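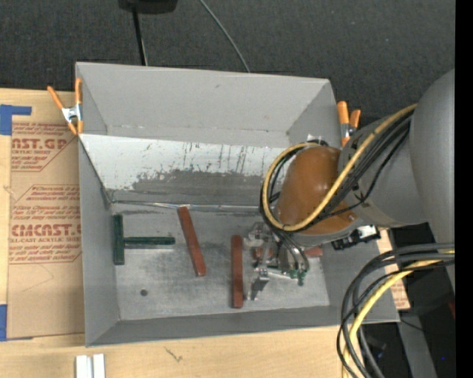
Green on the left, red on the right. So far.

I have started sorting the bars. My sister-in-law Bindu gave me a box of them in May, dark green and reddish brown, left over from some craft course she abandoned after one evening, and I said thank you and put them under the stairs with the other things I've said thank you for.

The plan was to do all 100 at a single sitting. The plan met my attention span. What I do now is tip out a handful, put the colors on their own sides, have a cup of tea and feel I have achieved something.

Five is a good handful, by the way. With five you can still see the floor of the bin. I tried it once with the whole box and spent most of an evening digging for green ones like a man looking for his keys in a ball pit.

The gray bin has seen better days – scuffs everywhere, and a strip of silvery tape along the seam at the bottom of the slope. The tape is wrinkled. I have views on wrinkled tape, and Phyllis Oakley, who has heard them, would like me to find a new subject.

She also asked what the bars are for. I said stacking. She asked stacking into what, and I went to put the kettle on.

Still to decide: whether the reds should all lie the same way. Two of the greens make a sort of T lying on its side and I'm oddly reluctant to move them. Kavitha says leave it. Kavitha also has 386 buttons in a jar, so I'm taking her seriously.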